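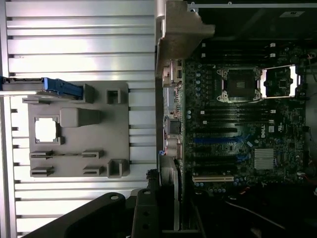
Grippers for PC teardown and rebuild, which fingers are you using?

hexkey_dan
Posted in End Effectors
Setting up a cell for desktop computer assembly. The case is on its side on a ribbed aluminum table, with a gray plastic tray next to it for the CPU, RAM, drive and so on. The arm has a parallel electric gripper and I have two sets of fingers for it. Set A is the stock black ones with the two holes. Set B is a longer pair that Syahrul Chin at Harasym cut for me in July, 6 mm thick at the tip with a thin rubber pad.

I also have a Pavura gripper on loan until the end of the month. It has force readout, the current one only gives me motor current. Before I spend money I'd like to hear from people who have done cards and RAM. Same gripper for everything, or a tool changer?

mwalch
Tool changer. I did set-top boxes for two years with one gripper and the fingers were a compromise on every part. Too wide for the connectors, too short for anything deep.

orla_t
Disagree. For a PC you have maybe five kinds of part and they are all flat or boxy. One decent pair of fingers covers them. A changer adds length and weight at the wrist, and inside a case you don't have length to spare. What payload is the arm?

hexkey_dan
Payload is fine, reach is the problem. With the stock fingers the gripper body gets close to the drive cage before the tips are over the far memory slots. Set B fixes that but they flex. I measured 2 mm of sideways movement at the tips when I push on them by hand. No good for RAM.

orla_t
2 mm is a lot. Is that the fingers or the play in the jaws? Clamp a steel bar in there and measure again.

hexkey_dan
Measured again. Most of it is fingers. Jaws are OK.

Order I'm working through, with notes:

1. CPU. The socket is open and the load plate is flipped back. I'm not going near this with either finger set. Suction cup on a separate holder, still waiting on parts from Wudero.

2. RAM. Stock fingers, gripping near the middle of the stick. Picks from the slot in the tray are fine. Insertion needs force control or a lot of luck. Pavura is clearly better here, I can see when one end has seated and the other has not.

3. Graphics card. Held from above over the open case, then down onto the slot. The fan side is the heavy side so it wants to tip. Gripping off center toward the fan helped.
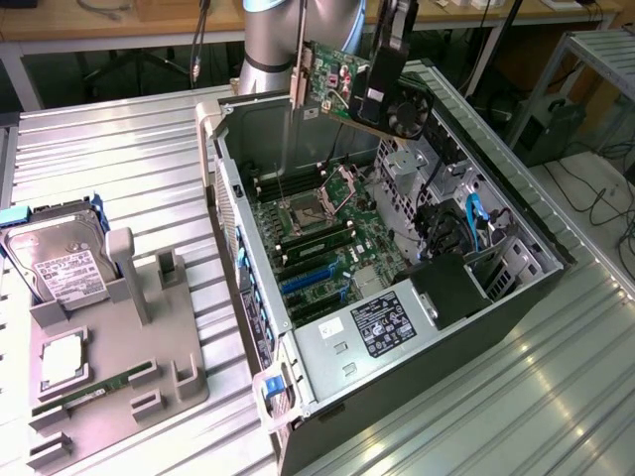 4. Hard drive. It stands up in the tray with its blue rails on. Easy pick. Getting it into the cage is a wrist angle problem more than a gripper problem, so I left it for last.

mwalch
On 3, what grip force? I would worry about the shroud.

hexkey_dan
50 N on the current one, as far as the motor current can be trusted. I backed it down from there until a card slipped when I tugged on it, then went up a bit. The Pavura wants less for the same hold, but its pads are softer, so it isn't a fair comparison.

rivet_counter
Put the same pads on both or the numbers mean nothing. I'd also ask what happens after 1000 cycles. Soft pads glaze over and then you are back to tuning. We had that at Dendenstead with a different brand, and every pad change meant a new force setting.

hexkey_dan
Fair. I can cut pads for the old one from the same sheet. I can't run that many cycles before the loaner goes back.

pkoss
What camera is on the wrist? I tried something similar and the fingers blocked the view right when I needed it.

hexkey_dan
Small one next to the gripper, looking down past the fingers. One finger comes up from the bottom of the view and the bracket takes the top middle. There is a second camera fixed off the arm that sees the table and the case. I use the wrist one to find the slot and the fixed one for checking what is in the jaws.

pkoss
Then longer fingers cost you view as well. Another vote for stock fingers and the force readout.

mwalch
I still say changer, if only for the suction cup. You are going to swap by hand for every CPU?

orla_t
Put the cup on the side of the gripper body and rotate the wrist. No changer needed.

hexkey_dan
Will try the side mount first, if it clears the power supply. Pads are cut, RAM comparison next. I'll post the force plots when I have both sets.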